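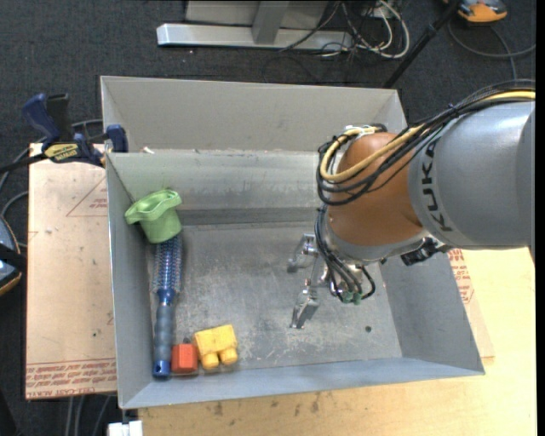
검색어를 입력하세요 검색 닫기

철제 칸막이 정리함, 이번에 다시 들여왔어요

저번에 올렸다가 금방 빠져서 문의를 많이 받았던 회색 철판 정리함이에요. 9월에 한 번 품절되고 나서 언제 또 들어오냐는 쪽지를 계속 받았는데, 드디어 창고에 도착했습니다! 이번 수량은 100개예요. 색은 이 회색 한 가지뿐이고, 다른 색은 공장에서 아직 답이 없어요.

저는 원래 플라스틱 바구니파였거든요. 가볍고 싸고, 깨지면 또 사면 되니까요. 그런데 집에 조카들이 자주 오다 보니 바구니 바닥이 휘고 모서리가 갈라지고... 결국 Renaud 쪽에서 샘플로 받은 철제함을 거실 탁자에 올려놓고 쓰기 시작했는데, 그 뒤로 바구니는 다 베란다로 갔어요 (아직 버리지는 못했습니다).

제일 마음에 드는 건 벽이 비스듬하다는 점이에요. 위로 갈수록 바깥으로 벌어지는 모양이라 손을 넣어도 손등이 벽에 덜 부딪히고, 구석에 들어간 작은 블록도 슥 밀어 올리면 나와요. 네모반듯한 상자를 쓰다가 이걸 쓰면 처음엔 좀 낯선데, 며칠이면 익숙해집니다.

그리고 칸막이! 뒤쪽에 좁은 칸이 하나 있고 앞쪽은 넓은 칸이에요. 칸막이는 움직이지 않으니까 칸 크기를 바꿔 쓰실 분은 다른 제품을 보시는 게 나아요. 저는 뒤칸에 색연필이나 머리끈처럼 자꾸 섞이는 것들을 넣고, 앞칸에는 장난감이랑 컵, 빗 같은 걸 그냥 던져 넣어요. 연두색 물결 테두리 컵 장난감, 파란 솔 달린 둥근 머리빗, 빨간 주황빛 네모 블록에 노란 블록까지 왼쪽으로 몰아놔도 앞칸 자리가 한참 남지요. 넉넉해서 좋은데, 이러다 보면 또 채우게 되는 게 문제예요 ㅎㅎ

둥근 머리빗은 여기저기 굴러다니는 물건이라 넣을 데가 애매했는데, 벽에 붙여서 세로로 눕혀두면 찾기가 편해요. 손잡이 끝에 구멍이 있는 빗이라 걸어두라는 분도 계셨지만 저희 집 욕실에는 고리가 없어요.

단점도 적을게요. 쓰다 보면 바닥에 긁힌 자국이 생깁니다. 사진에서도 보이시죠? 먼지도 앉으면 티가 나고요. 저는 마른 천으로 한 번 닦고 마는 편인데, 새것처럼 반들반들한 걸 좋아하시는 분은 신경 쓰이실 수 있어요. Monique Hoarau 님은 바닥에 펠트를 재단해서 깔아 쓰신다고 후기를 남겨주셨는데, 소리도 줄고 좋다고 하시더라고요. 블록을 한꺼번에 쏟아부으면 꽤 시끄럽긴 해요. 밤에는 비추!

나무 상판 위에 바로 올려두실 거면 밑면 네 귀퉁이에 동봉된 고무 패드를 꼭 붙여주세요. 저는 귀찮아서 안 붙이고 쓰다가 밝은색 원목 탁자에 줄을 하나 그었습니다. 패드는 잃어버리시면 500원에 따로 보내드려요. 본품이랑 같이 주문하시면 배송비는 안 받습니다.

Flurnon 선반에 들어가냐는 질문이 많아서 같이 적어요. Kelly Cavalcanti 님이 직접 넣어보셨는데, 벽이 벌어져 있다 보니 바닥 치수만 재고 사시면 위쪽이 걸린대요. 반드시 윗부분 너비로 재세요. 저도 처음에 바닥만 쟀다가 Cureo 서랍장에 안 들어가서 한참 웃었어요.

세척은 물걸레 뒤에 마른걸레, 이 순서면 됩니다. 물을 받아두는 용도로는 쓰지 마세요. 이음매 쪽에 물기가 남으면 녹이 올 수 있어요. 자석은 아주 잘 붙어서 이름표를 자석으로 붙여두시는 분도 많고, 저도 바깥벽에 메모지를 잔뜩 달아놨어요.

배송은 결제하신 다음 영업일에 나가고, 20개 이상 필요하신 어린이집이나 공방은 주문 전에 쪽지 먼저 주세요. 상자 포장이 달라져서 날짜를 따로 맞춰드려야 해요. 교환은 받으신 그대로의 상태일 때만 가능하고, 운반 중에 모서리가 찌그러졌다면 포장 뜯으신 날 바로 사진 찍어서 보내주시면 새것으로 바꿔드립니다.

뚜껑은 Iven에서 따로 만들고 있다는데 저도 아직 실물을 못 봤어요. 들어오면 이 페이지에 바로 올릴게요!

2023-12-08 재입고 내용으로 수정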